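Kustero 4, logiciel de suivi des débats parlementaires : essai après cinq mois d'utilisation

Publié le 19 juillet 2024 par Dragica Hoxha

Kustero 4 indexe les comptes rendus de séance, les amendements et les questions écrites, puis relie chaque prise de parole à un orateur, à un groupe et à un texte. L'éditeur, Raltden, le destine aux collaborateurs d'élus et aux services de documentation. Je l'utilise depuis février sur un poste fixe, en licence individuelle, pour un corpus de 238 séances plénières et les travaux de deux commissions.

L'installation demande 15 minutes, hors import. L'import lui-même est lent : une nuit complète pour le corpus initial, avec un arrêt sur un fichier dont l'encodage était mal déclaré. Le journal d'erreurs donne le numéro de ligne, mais pas le nom du fichier. Il faut le retrouver à la main.

La recherche constitue le point fort du produit. Les opérateurs de proximité fonctionnent correctement et le filtre par type d'intervention (discussion générale, explication de vote, rappel au règlement, hommage) évite beaucoup de bruit. Une requête sur les hommages prononcés en ouverture de séance m'a renvoyé 134 résultats, dont quatre mal classés. La version 3 confondait encore régulièrement l'hommage et la communication de la présidence.
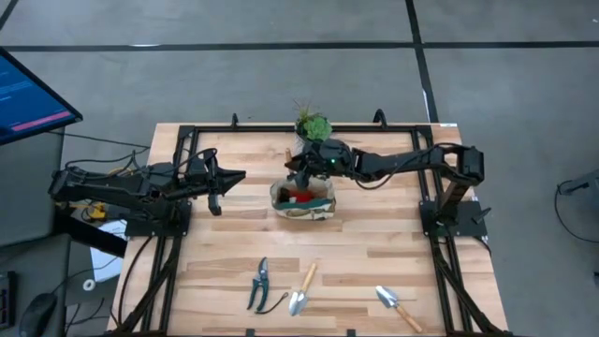
L'attribution des interruptions reste en revanche insuffisante. Lorsque le compte rendu porte la mention « sur plusieurs bancs », Kustero rattache l'interruption au dernier orateur identifié. L'erreur se propage ensuite dans les statistiques de temps de parole. Une correction manuelle est possible, séance par séance, sans traitement par lot.

L'export a été revu. Le format tabulaire conserve désormais les renvois aux amendements, y compris les sous-amendements. Le format texte perd les italiques, donc les didascalies se mélangent au propos. Pour une citation destinée à la publication, je reviens systématiquement au document officiel.

J'ai comparé avec Flastside, que j'employais auparavant. Flastside est plus rapide à l'import et gère mieux les scrutins publics, mais sa recherche ne distingue pas un sénateur d'un ministre ayant siégé sous les deux qualités. Le module Begović, proposé en option pour les deux logiciels, ajoute l'alignement avec la vidéo des débats. Décalage constaté : deux à trois secondes, acceptable pour un repérage.

La licence coûte 400 euros par an, module non compris. Le support répond en deux jours ouvrés, en français.

Points positifs : typologie des interventions, opérateurs de recherche, export tabulaire.
Points négatifs : journal d'import, interruptions collectives, absence de correction par lot.

Je renouvelle pour un an. Un service qui travaille surtout sur les votes aura intérêt à rester sur Flastside.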